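Sonlow Cloth Grasps

README for the first release

Sonlow is a small collection of demonstrations for learning systems that must pick up soft things. It was recorded by the Tolten group with a hand-held gripper tool which carries a camera.

Contents

The release has 187 episodes in 35 folders. One folder is one recording session, made in one room. The longest episode lasts 30 seconds. Each episode has the video, the gripper opening for every image, and a short text label such as "pick up the folded cloth".

How the episodes were recorded

The person holds the tool, moves to the cloth, closes the fingers and lifts. We asked people to work at their normal speed. Failed grasps are kept and have the label "miss". Please do not delete them before you read the notes in the Mahmoud folder, where the labels are explained.

Known problems

The clock of the opening sensor was late in the first sessions. We corrected it by hand, and an error of up to 200 milliseconds may remain.

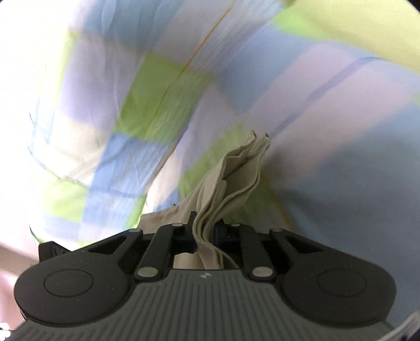
Segmentation of cloth is the weakest part of this release. Our masks were made by the Grundent tool and then checked by one person. A plain piece on a patterned background, like the beige fabric between the fingers over the patchwork cloth, should get one mask, and its deep folds belong to it also when they are in shadow. In very bright areas the edge of the background cloth is hard to find, so we marked such pixels as "unknown".

Corrections are welcome. Please write the folder name and the episode number in your message.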